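3.2 Keeping the cell in shape

Our rice cell at Velgate is a fussy little thing, and we spent more time looking after it than we'd planned (a lot more!). Before each block of 52 trials I checked the screws on the left hand and wiggled every finger, then opened and closed the right gripper eight times and watched the cable at the wrist. If it tugged anywhere in the swing, I rerouted it. We re-zeroed both arms every 12 blocks, or sooner if the cup started drifting in the grip. Fig. 4 has the layout we settled on in June, with the bowl between the arms.
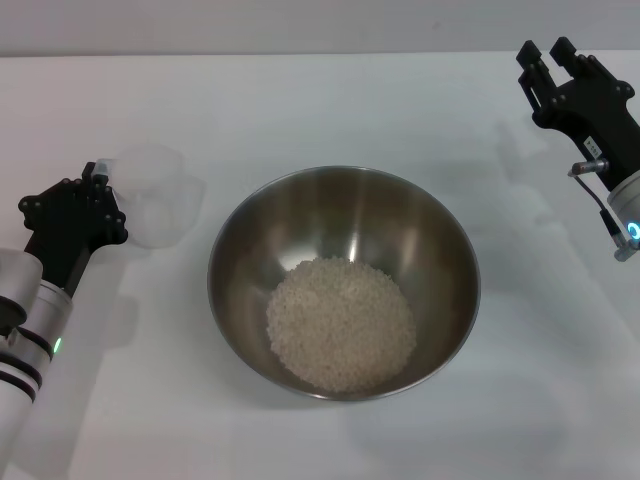
Figure 4. The cell with rice in the steel bowl, the cup in the left hand and the right gripper open.

Stray grains were our biggest headache, so I brushed the finger joints out at lunch and again before shutting down.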